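About Gident

Gident is a small company for the care and repair of small household appliances. We check kettles, toasters, coffee makers and similar things, we repair what can be repaired, and we teach people to do the simple part of it at their own table. The company was started by Nilmini Cassim, who had worked before in the service department of a shop called Prikura and did not like how many good kettles were going to the trash.

In the beginning we had one table and one shelf of spare parts. The table is still with us. Now we look at 300 appliances in a normal year, and kettles are the largest group. Of every 99 kettles that come to us, 63 go home again in use. The others we take apart for lids, switches and cords, and these parts wait in boxes until somebody needs them.

How we work

Each appliance gets its own place on the table and is looked at alone. We begin with the outside: the lid, the handle, the cord along its full length, the plug. Only after this do we open anything. Many faults are found in this first part — a lid that does not close well, a cord that was bent too many times behind a counter. We write everything on a card, in plain words, and the card goes back to the owner together with the kettle.

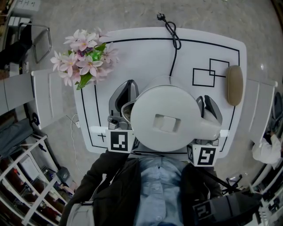
Caron wrote to us in July that the card was more useful to her than the repair, and asked if we could also put on it how often she should remove the scale. We thought it was a good idea. The card now has a line for this, and we fill it in according to the water in the customer's area.

We do not repair appliances with a damaged heating plate, and we do not glue handles. A handle which has been glued can look very fine and still not be safe with hot water in it. If we cannot help, we say so at the desk and there is nothing to pay.

Our room

We work in a brick building with a high, bright room. We did not change much when we moved in. There is a desk along the wall for the writing work, a bookshelf where we keep the manuals, and a refrigerator for our lunches. Visitors can hang their coats on the rack before they sit down with us. Nilmini likes to have flowers on the tables, also on working days, so please be a little careful with your elbows.

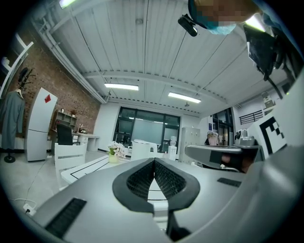

The brick wall side of our room, with the coat rack and the refrigerator.

Courses and visits

Our evening course is called Fotberg, after the street where we gave it the first time. It lasts two hours and costs 25 dollars, tea included. You bring one appliance from home, empty and with its cord, and you learn to clean it, check it and decide if it needs a repair. No experience is necessary. The course begins at 6 p.m. and we ask you to come ten minutes earlier, so that everyone can find a seat.

You can also bring an appliance for checking without an appointment. Please write your name and phone number on a piece of paper and fix it to the handle — tape is fine.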